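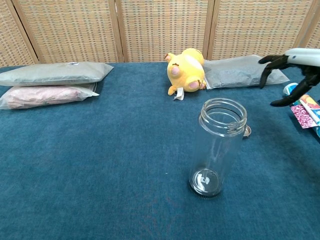 Re: [flundlow-club] Tabletop task for the December meet

From: Hsin-yi Lui
To: flundlow-club list

Mei-kuen Choi wrote:

> Hi all,
>
> I read through the task sheet and have three questions before my group
> starts practicing.
>
> 1. Does the jar have to be closed at the end, or is it enough to get the
> small stuff into it? The sheet says "jar complete" and my group reads
> that two ways.
>
> 2. Are the plastic-wrapped packets scored or are they only obstacles?
> Last term they were obstacles and we lost points for touching them.
>
> 3. Can we drive the hand from the left side of the table? Two of our
> four operators are left-handed and would like to try it.
>
> Also, the old Linelska grip settings are still on the shared drive. I
> think they should come down before somebody loads them.
>
> Mei-kuen

Hi Mei-kuen and everyone,

Answers in order, then a few other things that came up while I was going over the setup.

1. Closed. The jar starts open and upright with its lid off to the side, lying on the carpet. "Jar complete" means the lid is on the threads and stays there when a judge lifts the jar by the lid. A lid sitting crooked on the rim gets half. I will fix the wording on the sheet. You may move the jar before closing it, but if it falls over you have to stand it up again with the hand, and the clock keeps running.

2. Scored this time. Each gray packet that ends up in the tray is worth the same as the plush. The pink one is worth a little more, the reason being that it starts underneath a gray one and you have to deal with that first. Touching a packet costs nothing now. Pushing one off the edge of the table loses that packet for the rest of the run.

3. Sorry, no. The mount comes in from the right and the cable only reaches that far. Left-handed operators can swap the pedals, which is a setting in Jurkeo under Controls, and it saves per user. If both of them want to test it, come early and I will walk you through it.

The Linelska settings are gone from the drive as of this afternoon. They were tuned for the two-finger gripper and close much too hard for what we have now. If you kept a copy on your own laptop, please delete that too.

Other things:

Run length. A full run is 35 minutes, with one reset allowed. The reset puts everything back where it started, including what you already scored, so think before you ask for it. We will have 4 groups on the schedule and I don't want to run into the evening class again.

Points. The maximum is 100. The full table is on page two of the sheet, and nothing has changed there except the packets and the jar wording.

The plush. It starts on its side against the folding screen. Several people asked if they can stand it up first and then grab it around the middle. Yes, any method is fine. Be careful with the fabric tag, though. In my own practice the fingers kept catching the tag, and then the whole thing came up swinging and would not let go over the tray. I had better luck picking from the top.

The screen. It is there to give the cameras a plain background and it is not fixed down. Leaning the plush on it is fine, pushing into it is not. If the screen moves, a judge will stop the run and put it back – the clock stops too in that case.

Lighting. The wrappers and the jar both throw glare, and the vision groups had trouble with that. We are keeping the room lights as they are. If your code depends on seeing the edge of the jar, test it against the carpet color in our room and not on your kitchen table.

Logs. Please clear old ones before you leave. When I opened the shared machine there were 1130 files in the recordings folder and it had started to slow down. Anything you want to keep goes into your group's own folder. I will empty the common one after practice.

Scoring sheets. Mei-kuen, you offered to judge the first two runs, and I would like to take you up on that if your group doesn't mind. You would not be judging your own. If anyone else can take the other two, write to me off list.

One question I can't answer yet is whether groups can bring their own fingertips. The Choi tips (the soft ones Mei-kuen made last term) grip the wrappers better than the standard set, but we only have enough for one hand and they take a while to change. My plan is to either let every group use them or none. Tell me what you think by replying here, and I'll decide before the practice slots go out.

The corrected sheet will be in the usual place tonight.

Hsin-yi

--
flundlow-club mailing list
To change your settings or leave the list, use the member page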